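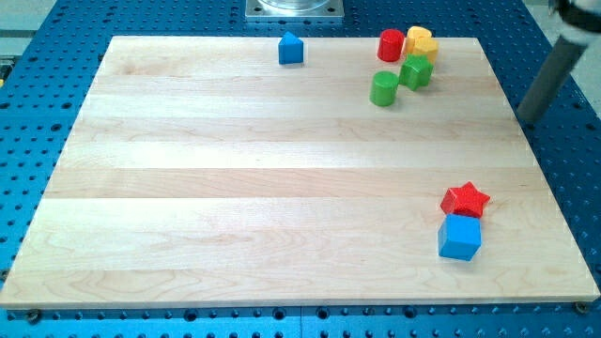 Vundstead votes to keep its date, whichever one it is

The town of Vundstead will go on celebrating its founding in 1763, the town council decided in March, despite a fairly strong case that it was founded in 1849.

The vote was 5 to 4. It followed two hours of public comment, a short recess when the heating cut out, and one poem.

The trouble began when Rekha Fernandes, a retired surveyor who has been putting the county's land records in order, went looking for the original charter. She found a charter, all right. It belongs to Daltar, the next town upriver, and it was apparently borrowed for a parade and never given back. Vundstead's own papers start 86 years later with a petition to build a bridge over the Salian, signed by residents who describe their settlement as "lately begun."

"I don't know how you read 'lately' any other way," Fernandes told the council. "I tried."

Councilman Teguh Teoh, who voted with the majority, said the older date had served the town well and was already on the water tower. It is also on the police cars, the high school gym floor and the manhole covers. The town's estimate for changing them all ran to three pages, and the council asked not to have it read aloud.

Teoh proposed a compromise under which the signs would say "Founded by 1849," arguing that this would be true in either case. It drew one vote, his.

Daltar has asked for its charter back. A letter from the town clerk there, polite for the first two paragraphs, notes that Daltar has been listing its own founding as "unknown" on grant applications for decades.

The council will take up the letter at its next meeting, after the item on leaf pickup. Founders' Day goes ahead as planned, with the pancake breakfast moved to the firehouse.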